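Mesh desk baskets – worth it or dust trap?

Hatem_L
Clearing off my desk again, want one of those black wire mesh baskets, open top. Rosum has one for 840 but the shop near me wants 1,000. Anyone use one on a white desk? Does it scratch

nouhaila.b
Had mine since July. No scratches but I put a sheet of paper under it.
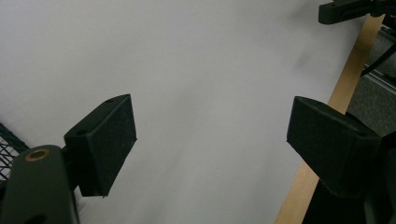
Pens slip out sideways if you stand it up, so lay them flat. Otherwise fine – I'd buy again.

Desta Y
Disagree. Mesh is a dust trap and teh thin wires bend. Get a solid tray.

nouhaila.b
Mine hasn't bent?? What are you putting in it, bricks

Desta Y
Tins, mostly. Ok maybe thats on me

latifa_r
Depends on the table. Light wood border and a pale sheet over the top, black basket looks good on that. Keep it to the left so theres room to work.
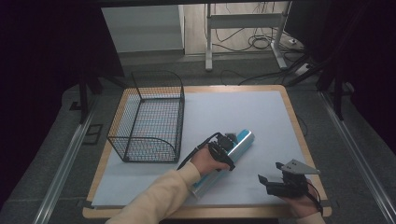
Black mesh basket on the left, silver and blue cylinder in the middle

Hatem_L
Ok thats the look I want. Does the taller end go at the back?

latifa_r
Yes, taller end away from you. Easier to reach in

Desta Y
Still say tray. 4 for 196 at Rullside, just saying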